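Projet Sustus, lot 2 : constitution du corpus de démonstrations de manipulation
Rapport d'avancement à l'attention du comité de suivi Monti
Rédaction : équipe Acquisition, Ditton
1 décembre 2018

1. Objet du rapport

Le présent document rend compte de l'état du lot 2, ouvert en avril. Il couvre l'acquisition des démonstrations sur table, leur annotation et les écarts constatés par rapport au plan initial. L'apprentissage proprement dit relève du lot 3 et n'est traité que dans la mesure où il impose des contraintes sur les données.

À la date de clôture, le corpus compte 649 épisodes validés, répartis sur 13 tâches élémentaires. Un épisode est considéré comme validé lorsque la séquence vidéo, les positions articulaires et la consigne textuelle sont complètes et synchronisées.

2. Dispositif et protocole

Les démonstrations sont produites par téléopération. L'opérateur commande le bras et l'ouverture de la pince ; le flux de la caméra de poignet est enregistré en même temps que les consignes de commande. Le logiciel d'enregistrement Flirkero assure l'horodatage commun et le découpage en épisodes.

Le plan de travail est une table en bois clair, sans nappe ni marquage de position. Ce choix a été arrêté à la revue de lancement : un marquage aurait facilité la remise en place des objets, mais le modèle risquait de s'en servir comme repère. Les doigts de la pince restent visibles dans le champ de la caméra de poignet pendant tout l'épisode, ce qui fournit une référence fixe pour l'estimation de la distance à l'objet.

La disposition initiale est modifiée entre deux épisodes. L'opérateur suit une fiche qui indique les objets à poser et la zone approximative de chacun, sans coordonnées. L'orientation est laissée libre. Une consigne en langage naturel est ensuite associée à l'épisode, par exemple « poser le gobelet dans l'assiette jaune ».

3. Familles de scènes

3.1 Vaisselle de couleur

Cette famille porte sur la désignation par la couleur. Les assiettes ont des formes voisines, de sorte que la consigne ne peut être résolue par la seule géométrie. Un gobelet brun clair et une plaque de base verte pour briques de construction complètent la disposition. Selon la tâche, la plaque sert de surface de dépose ou de simple distracteur.

Les occultations par les doigts sont conservées. Une assiette rose en partie masquée par le doigt droit, par exemple, reste annotée comme présente, avec l'attribut « visibilité partielle ». Les ombres portées du bras et de la pince sur le bois ne font l'objet d'aucun traitement.

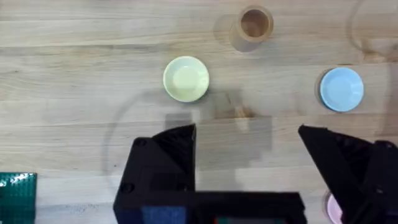
3.2 Objets transparents et peu contrastés

La deuxième famille a été ajoutée à la demande du comité. Elle vise les cas où le contour de l'objet est difficile à séparer du fond : verre incolore, bois clair sur bois clair, petites pièces translucides en limite de champ.

L'annotation de ces scènes est nettement plus lente. Sur une assiette en verre, le bord n'est lisible que par segments, et le veinage de la table se prolonge à travers la matière. Les annotateurs ont d'abord tracé des contours incomplets, puis la règle a été modifiée : le contour est désormais fermé par interpolation, et les segments non observés reçoivent une étiquette distincte. Les épisodes antérieurs à cette règle ont été repris.

La cuillère en bois pose une difficulté d'une autre nature. Sa teinte est proche de celle de la table, mais sa silhouette reste exploitable. Les erreurs relevées concernent surtout l'orientation du manche, qui conditionne l'axe de fermeture de la pince.

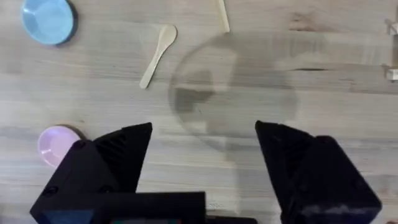 Les objets coupés par le bord de l'image sont annotés sur leur seule partie visible, sans extrapolation. Lorsque leur nature ne peut être établie avec certitude, ils sont classés « indéterminé » et exclus des consignes, mais maintenus dans la scène.

4. Contrôle qualité

Chaque épisode est relu par une personne autre que l'opérateur. Les motifs de rejet sont codés dans Flirkero :

R1 : désynchronisation entre la vidéo et les commandes
R2 : consigne ambiguë au regard de la disposition initiale
R3 : intervention manuelle dans le champ en cours d'épisode
R4 : interruption avant la fin de la tâche

Le motif R2 est le plus fréquent dans la famille 3.1, lorsque la consigne ne précise pas la couleur. Dans la plupart des cas, la correction du texte suffit et l'épisode est réintégré. Les rejets R1 se concentrent sur les premières semaines et ont pratiquement disparu avec la mise à jour du module d'horodatage.

Les tentatives de saisie manquées suivies d'une reprise ne constituent pas un motif de rejet. Elles sont marquées comme telles et pourront être filtrées au lot 3 si les essais montrent qu'elles dégradent la politique apprise.

5. Écarts et points ouverts

Deux écarts au plan sont à signaler. Le premier concerne la répartition entre familles : les scènes à objets transparents restent sous-représentées, leur temps d'annotation ayant été sous-évalué au chiffrage. Le second porte sur l'éclairage. Le plan prévoyait plusieurs configurations de lumière ; l'essentiel des épisodes a été enregistré sous un éclairage venant du dessus et assez homogène. La généralisation à d'autres conditions n'est donc pas couverte par le corpus actuel.

Reste également à trancher le format de livraison. Ditton propose de fournir les séquences brutes et les annotations dans deux archives séparées, afin que les règles de contour puissent évoluer sans nouvelle livraison des vidéos. L'accord de Monti est attendu sur ce point.

6. Travaux de la prochaine période

Acquisition complémentaire sur la famille 3.2, en priorité sur l'assiette en verre et les ustensiles en bois.
Enregistrement d'une série sous éclairage latéral, à protocole constant par ailleurs.
Double annotation d'un sous-ensemble pour mesurer l'accord entre annotateurs.
Gel du vocabulaire des consignes avant transfert au lot 3.

Aucune demande de moyens supplémentaires n'est formulée pour la période. Le tableau des dépenses du lot 2 est transmis séparément.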